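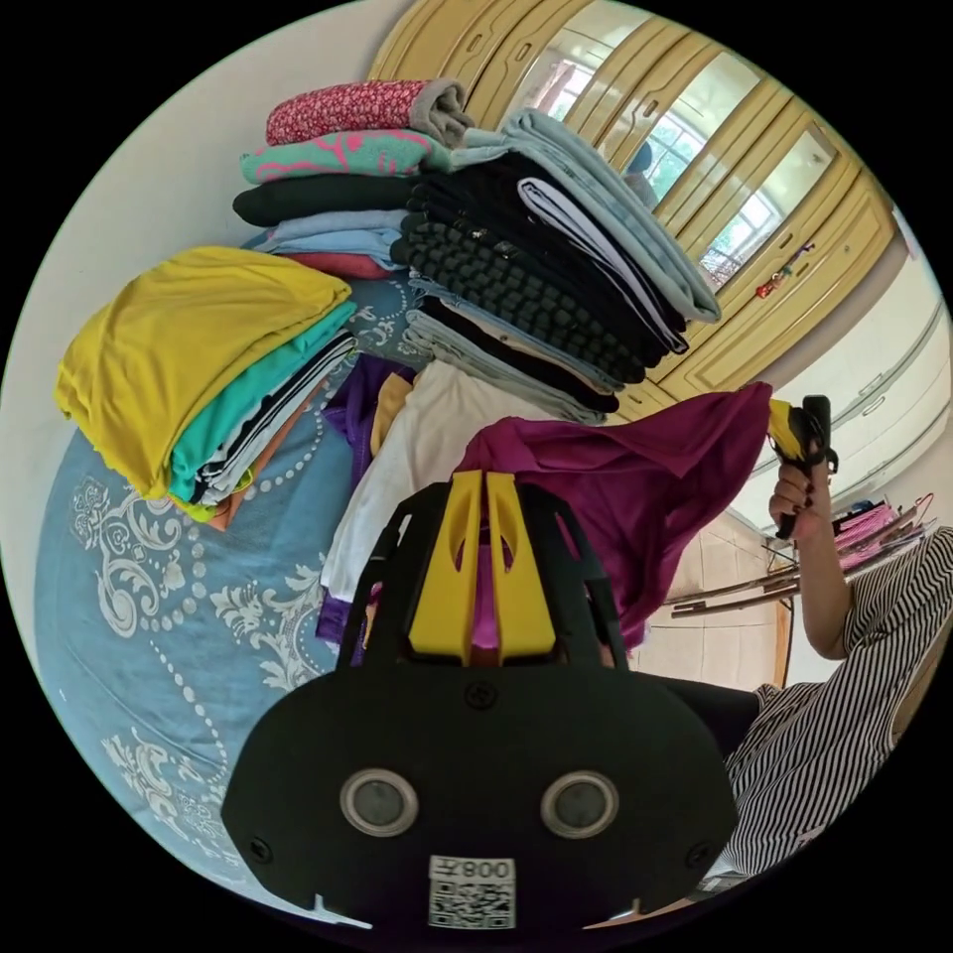
How do you keep folded piles from tipping over before they make it to the closet? I fold everything on the bed, and I'm fine until the stack gets above a certain height. Then it starts to lean and I end up redoing half of it. The bed is soft so that doesn't help. My short stack with the mustard yellow one on top stays put, but the tall one behind it, with the red floral print at the top, always goes over to one side. I think the black one with the quilted bubble texture is part of the problem, as it makes that side of the pile so much thicker. I still had a purple one, a white one and a magenta one left to do and nowhere to put them. I have one closet shelf, 34 inches wide, and one dresser that is already full. Is there a way of folding that stacks better, or should I be buying bins?
Posted by Kukau

Meron Gashaw
Two separate problems, I think. One is the surface and one is mixing fabrics.

For the surface, put something flat and firm on the bed first. I use a big cutting board from the craft drawer, but a tray or a piece of cardboard does the job. Stacks on a mattress sink wherever the weight is, and every new item adds to the tilt.

For the fabrics, sort before you fold. Thin cotton goes with thin cotton. Anything puffy, quilted or bubbly goes in its own pile or on the very bottom. Fold it fewer times than the rest so it comes out wide and low. If you have to put it in a mixed stack, turn every second item so the folded edge faces the other way. All the folded edges on one side is what makes a pile lean, even when the clothes are all the same kind.

Also make the pieces all the same width. Pick one shirt that fits the shelf and use it as your pattern. On a 34 inch shelf I would go for three stacks with a little space between them, and stop at eight or nine items each. I did my mother's closet this way in September and it is still mostly in order.

I wouldn't buy bins until you have tried that.

tefera_home
Just roll them. Never folded a t shirt in my life. Rolls go in the drawer standing up and you can fit more in.

Mandar
Rolling is OK for t shirts but I would not do it with anything that has texture, mine came out with lines across the front.

I got shelf dividers, the wire kind that slide onto the board. Check how thick your shelf is before you order because the first set I bought didn't fit and I had to send it back. The stacks lean on the divider and it doesn't matter so much how you folded. They do snag knits a bit.

Other thing, put each pile away when it gets to the height you want and then go back for the rest. I used to leave everything on the bed until the whole basket was done and that's when it fell over.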